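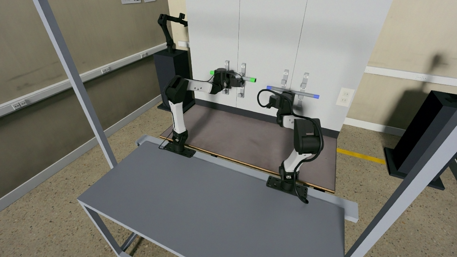 How do you set up a two-arm tube rack cell so it stays in line? Start at the rack, then teach the arms to match it.

Sunday, May 1, 2022 — Plendora has put out its setup guide for the Vekby cell, and we're thrilled to share it! It covers mounting plates, cable loops and the tube holders themselves.
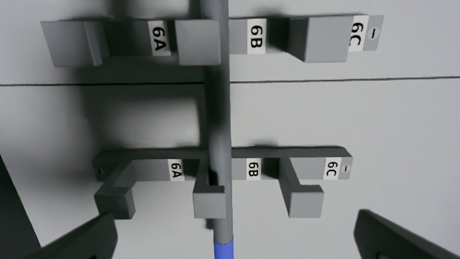 Holders 6A, 6B and 6C, upper and lower racks.

"Check the upper holder against the lower one first," said Farzana Khan, who leads cell setup at Plendora. "It takes 15 minutes, and the whole day goes better."
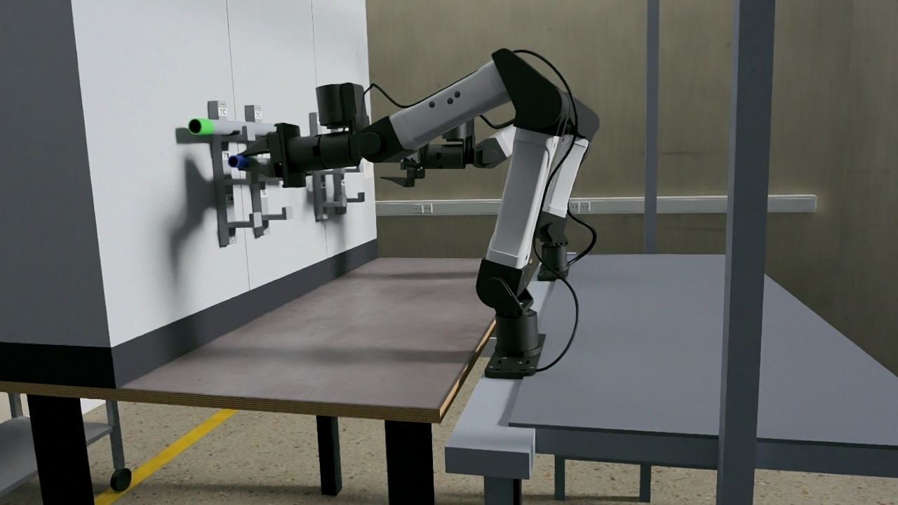 After that, run each arm slowly through its full reach and watch the cables — a loop that pulls tight needs more slack. Repeat the check every 2,000 cycles.

The guide is free from Plendora.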